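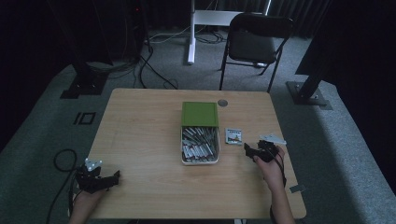 How do you teach a robot to pack a box? At Sukley, a person does the job first, holding a gripper in each hand, and the recordings are used to train the arms.

Members who came on the October visit to the Skillimard building saw a good deal of this. We were a party of 38, split into smaller groups at the door, and each group had time at 4 stations. The first was a talk with slides, which ran over. The other three were practical.

The packing table was the busiest. A white plastic box of silver metal cylinders sat in the middle, with its green lid behind it, and the operator worked from the near side with both grippers. They are black, with angular fingers, and each carries a white triangular plate marked with small dots. The cameras follow the plates, we were told, so the computer knows where each hand is and which way it is turned. A cable ran down past the operator's right wrist.

Visitors were allowed a turn. Most of us found the grippers slow going at first — you lose all feeling in your fingertips and have to judge everything by eye. The staff said a new operator needs over 56 attempts at a task before the recordings are worth keeping.

Ayala, the software that turns the recordings into movements, was shown on a screen next door. The last stop was Flirura, a two-armed machine that sorted bottle tops into trays. It dropped a few and was restarted once during our session.

Tea was served upstairs afterwards. Sukley has offered us a second date in the spring for members who missed out. Please give your name to the visits desk if you would like a place, and say whether you need the lift.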